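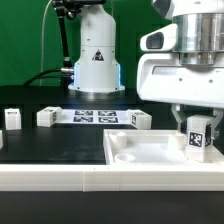 Who won the Plevatine council seat? Naima Bensaid did, by 8 votes.

I should know, I drove her around for the whole campaign in my sister's minivan, the one with the sliding door that only opens from the inside. So at every stop I had to crawl into the back and let the candidate out like a parade float. She thought it was hilarious. By the second week she'd wave before her feet hit the ground!

Old Kopecký had held that seat for nearly 70 seasons, if you asked him (he counted winters and summers separately). He didn't knock on doors. He sat in the window at Bultari with a bowl of soup and let people come to him, and they did, me included, back when I wanted a stop sign on my corner.

Anyway, election night. We were in Naima's kitchen with the radio on and a tray of stuffed peppers going cold, and around eleven her phone rang. It was Kopecký. She put him on speaker because her hands were greasy.

"They're saying eight," he said.

"They're saying eight," she said.

Then a long quiet, and I could hear his spoon.

"The drain on Zovero Street backs up every January," he told her. "You have to call the county 2 times. They ignore the first one."

She grabbed my pen and wrote it on a pepper-stained napkin. He kept going, street after street, and I got up and put on more coffee.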